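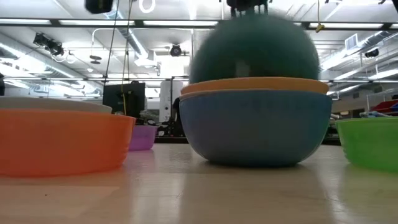
4. Setting Up and Nesting the Bowls

Read this section before the bowls reach the table. It is short, and most of the letters we get about the Kollida set are about something in it.

4.1 Before you start

You need a flat table, the bowls, and the ball. A slight slope is enough to send the ball under a couch, where it will pick up things you did not know you owned. Carpet works for the bowls and ruins every game that involves dropping.

1. Take everything out of the box and stand each bowl on its base. If two bowls have become one bowl in shipping, go to 4.4.

2. Wash the bowls in warm water with a little dish soap. Dry them inside and out. A damp bowl pushed into another damp bowl makes a very good seal and a very bad evening.

3. Wipe the table. Crumbs scratch the undersides, and the undersides are what the next bowl up will rub against.

4. Spread the bowls out with a hand's width between them. Leave the middle of the table clear for the stack.

Note: The bowls are sold by color in some stores and by size in others, so yours may not match your neighbor's. Both sets are correct. Please don't let this become a thing.

4.2 Building the ball stand

The ball will sit on one bowl, but it sits better on two. The inner bowl holds it and the outer bowl keeps the whole business from walking across the table.

1. Choose a wide, heavy-bottomed bowl for the outside. The large blue one is the usual pick.

2. Set a smaller bowl inside it. Let it drop under its own weight. If its rim ends up a long way above the outer rim, you have picked one too large; go down a size.

3. Lower the ball into the inner bowl from directly overhead. Let go when you feel it touch. Throwing it in is a different game and has its own section in the back.

4. Give the outer bowl a small nudge. The ball may rock. It should not leave.

Caution: Do not wet the ball to make it grip. The fuzz takes two days to dry and smells like a gym bag for one of them.

Note: The ball should be wider than the bowl it rests in. If it vanishes below the rim, you have built a ball storage system, and a fine one, but the scoring in section 5 won't work.

Spare bowls can stay at the sides of the table, open side up. Players use them for tokens, for losing cards, and sooner or later for pretzels. The plastic can take pretzels. It can't take hot soup, whatever your brother-in-law has done with his.

4.3 Building the full stack

This is the arrangement for the stacking game and also the one for putting things away, which means the last round of the evening can be passed off as cleaning up. We recommend doing this with children and have seen it work on adults.

1. Remove the ball and put it somewhere with sides.

2. Start with the blue bowl on the table. It has a small flat base for such a deep bowl, so press down gently on both sides of the rim to be sure it stands level.

3. Put the orange bowl inside it. A band of orange should show above the blue lip all the way around. An even band means it is seated. A band that is fat on one side and missing on the other means it is leaning, and everything you add will lean with it.

4. Add the dark green bowl, checking its band the same way.

5. Add the white bowl. More of its wall will stick out than you expect. Leave it alone. Pushing the top bowl down is the single most popular way to get to section 4.4.

6. Keep the red bowl to one side. In the stacking game it belongs to whoever goes next; in storage it goes wherever it fits, often on a different shelf with the mail in it.

Note: Lift the stack from the lowest bowl with both hands. Lifting it by the top one works right up to the doorway.

Caution: The finished stack is not a step stool. We would have thought the shape made this clear.

4.4 When the bowls will not come apart

All nesting bowls jam eventually. The air between them can't get back in, and pulling harder only makes you red in the face.

1. Hold the outer bowl in warm water. Warm from the tap is plenty. Do not boil.

2. Put a little cold water in the inner bowl and wait while it sits. Go and read something.

3. Twist the inner bowl a small amount each way, then lift at one side of the rim.

4. Still stuck? Dry everything, run one drop of cooking oil around the joint, and repeat the twist. Wash both bowls afterward, since an oily bowl cannot be trusted near a table edge.

Caution: No butter knives. A nicked rim will catch on every bowl it meets from then on.

4.5 From people who own the bowls
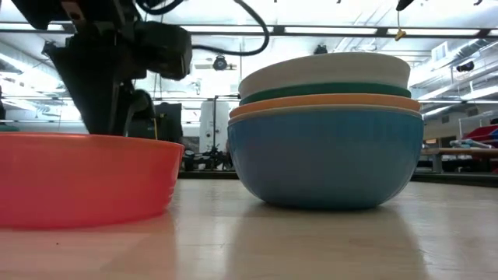
Anathi Gumede: Your step about the top bowl sticking out saved my set. I had been leaning on the white one since February because I thought it wasn't in all the way, and every time I needed the sink and a good deal of language to get it out again. I'd add one thing. If you put a strip of plain paper over the rim before you nest each bowl, and leave the end hanging out, there's room for the air and they lift right off. My daughter draws on the strips. We now have to keep the strips.

We tried the paper and it works. Napkins also work but shed. Wax paper slides so well that the upper bowl turns when you touch it, which the stacking game forbids under the Okafor rule (see section 5).

4.6 Putting it all away

The full stack goes back in the box base down. The ball goes in last, in the top bowl, and the lid should close over it without being sat on. If the lid bulges, take out one bowl and keep it in the kitchen, where it was headed anyway.

Replacement bowls are ordered by color from Verkthorpe, part 265. State which color you need. "The missing one" does not help the warehouse.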